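Forum index > Home and Garden > Floors and Furniture

Topic: Oil or hard wax for an old pine table?

larch_and_lime
Posted 15 March 2019

Good evening to all. I have read this forum for a long time but I write for the first time, so please forgive my English.

I bought a used table from a family who moved abroad. It is pine, I am quite sure, with a varnish which has become yellow and comes away in small pieces near one end. I want to take off all the varnish and have a surface on which we can eat every day. We are four at home and two of us are under seven years old, so you can imagine the amount of spilled juice.

In the shop they offered me two products. One is Tuton table oil, the other is Bredis hard wax. The seller said the wax is better, but the wax is also more expensive, so I don't know how much I can trust this advice.

My questions are: which one would you take for a pine table, and how fine must I sand before? On one website I read that 400 is necessary, on another they stop much earlier.

mossy_step
Welcome! Oil, every time. I have used Tuton on our kitchen table for years and when it looks tired I just wipe on a bit more. With hard wax you are stuck if you get a deep mark, you have to rub back a whole area and it never quite blends in.

Don't go to 400 on pine. You will polish it and the oil will sit on top.

pennyfarthing80
I don't agree with mossy_step about the repair. I did a patch on a Bredis top last winter and I can't find it now. You rub lightly, put a very thin coat, wait, buff. Thin is the word. Most people who complain about hard wax have put it on like jam.

For small children I would go with the wax. Blackcurrant on an oiled pine table is a sad thing to see.

larch_and_lime
Thank you both for the quick answers. I see that it will not be so simple.

I should say more about what I did until now. I started with 80 paper on the underside, to try where it is not seen. The varnish went off quite easily but it filled the paper very fast, so I changed the sheet many times. Under the varnish the wood is much lighter than I expected. There are some dark rings which look like from flower pots, and these are deeper than the varnish. I sanded one of them for a long time and it became only a little weaker. 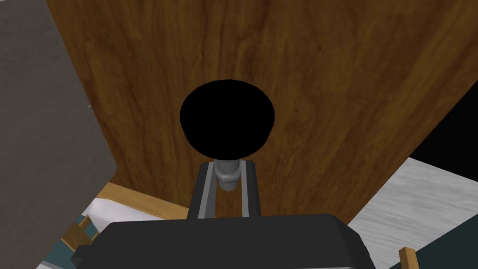
My husband thinks we should leave the rings, because it is an old table and everybody can see that it is old. I would accept one or two, but there are seven, and they are all on the side where guests sit. Has somebody here removed such marks from pine without making a hollow in the wood?

mossy_step
If they are nearly black it is probably water and iron, from the tin pots people used to stand plants in. Oxalic acid crystals dissolved in warm water. Gloves, goggles, window open, and keep the children well away until it has been rinsed and dried. Do the whole top, not only the rings, or you will have seven pale circles instead of seven dark ones.

tea_on_the_landing
Please do read the packet properly before you do this. I don't say it is wrong advice, but it is not lemon juice. Also you must never sand the dry crystals afterwards, the dust is horrible. Rinse it, rinse it again, leave it two days.

mossy_step
Yes, fair point, I should have put that in.

Koo
I'm on the side of your husband. Leave them. My grandmother's table has a burn from an iron on it and I would be angry with anyone who sanded it away.

larch_and_lime
Koo, I understand you very well, but that is your grandmother. These rings are from the flower pots of people whom I met for ten minutes.

pennyfarthing80
Ha, good answer.

On the grit: 80 to take off the varnish, then 120, then 180 and stop. Always with the grain for the last one. Wipe with a damp cloth before the last sanding, let it dry, and the little hairs stand up so you can cut them off.

larch_and_lime
This about the damp cloth I did not know, thank you. In the country where I grew up everybody painted the furniture, so I had no one to learn it from.

I asked also for the price of having it done. A workshop called Zura wants 300 for sanding and oil, and I must bring the table myself. I paid less than this for the table with its chairs! So I will continue alone.

tea_on_the_landing
300 is not so terrible if they do the legs too. Turned legs are the worst part of the whole job. Did they say if the legs are included?

larch_and_lime
No, only the top. The legs are straight, so I hope it will not be so bad. I am thinking to paint them in a grey-green colour and keep only the top in wood.

Koo
Painted legs with a bare top look very nice on pine. We agree on something after all.

mossy_step
If you paint the legs, do that before you finish the top. Paint drips wipe off bare wood with a bit of sanding, but they are a nuisance on fresh oil. And put the oily rags flat outside to dry, don't leave them in a heap in the house. They can catch fire by themselves.

pennyfarthing80
Agree with every word of that, even if he is wrong about wax.

mossy_step
She, thank you. And I am not wrong about wax.

pennyfarthing80
Apologies! Still wrong though.

larch_and_lime
So, I have decided. I will try the crystals with all the precautions, first on the loose leaf which goes in the middle, because it has also a ring. If it goes well I do the whole top. After that the Bredis wax in thin coats, because of the juice. Mossy_step, I hope you are not disappointed, I will take the oil for our chopping board.

One last question. The wax tin says to wait 168 hours before washing the surface. Is this really one week without any cleaning? Where should we eat in this time?

tea_on_the_landing
We ate on our laps. You can use it carefully after a couple of days but no wet cloths, and no hot dishes without a mat under.

Koo
Put a blanket on the floor and call it a picnic, the small ones will ask for it again next week.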